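Progress report to the Vanden Fund
Student project: sorting with a robot arm
Reporting period: second half of the school year

Dear members of the Fund,

With this report I would like to inform you how the work of our student robot club in Narmont went since the first report, which I sent in December. I will write first what we have finished, then what is late, and at the end how the money was used. I tried to keep it short, but the part about delays became longer than I planned.

What was promised

In our application we wrote that the students would teach the arm to take blocks from one bin and put them in a second bin, by color. The club has 11 students, from two school years. They named the program Fanima, and this name is now used in all our papers, so please do not be surprised when you see it in the invoices.

What is done

The arm can now make the full movement from one bin to the other without a student touching the controls. At the time of the first report we could do only the first half of it, the gripping, and only when the block lay flat in the middle. The students wrote the movement program again from the beginning. It took them longer than correcting the old one, but they understand now every line of it, and I consider this a good result for a school club.

The two bins stand one directly behind the other and are held with clamps. In autumn we worked without clamps, and each time the gripper pushed a wall, the bin moved a little and all positions became wrong. The students lost several afternoons before they found the reason. Now the first thing they do at each meeting is to check the clamps, and it is written in the club notebook as a rule.

We work with red and dark green blocks. The blocks are put in at different angles on purpose, so that the program must find the direction of each one before the fingers close.
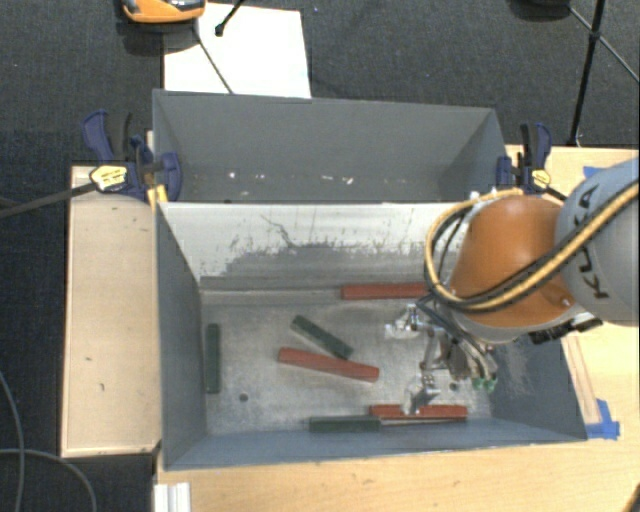 D. Rimkutė
Club leader and author of this report

The students have made 365 test grips in this period and wrote down the result of every one. I am pleased with this table, maybe more than with the program. The younger students did not see at first why a failed grip must also be written down. When they made the first chart, they could see themselves that most of the failures happened with blocks close to a wall, and after that I did not need to remind them any more.

What is late

Blocks near the wall are still a difficulty. If a block lies along the wall, one finger has not enough space to go down beside it. The older group is trying to push the block first toward the middle and then grip it. It works in the simulation. On the real arm we have only started.

Also the color part is not ready. The program knows red from green in the morning, but after 4 p.m., when the light in the room changes, it makes mistakes. We asked the school for a lamp with constant light and are waiting for the answer. I would ask you to allow us 2 more months for this part. It does not need additional money.

The public demonstration, which was planned for the end of the period, is moved for the same reason. I do not want that the students show something which works only half of the day.

Use of the money

From the amount for materials we spent 599 euros. It went for clamps, blocks, tape, cables and one replacement set of gripper fingers. The invoices are attached in the order of purchase. Nothing was spent from the travel amount, and we would like to keep it for the regional student meeting, if you agree.

Next steps

Until the next report the students will finish the pushing movement, repeat the color tests with the new lamp and write a short manual for the club members who will join us in the new school year. The manual will be in two languages, and I will send you a copy of both.

Please write to me if some of the invoices are not clear.

With respect and thanks,
D. Rimkutė
Student robot club, Narmont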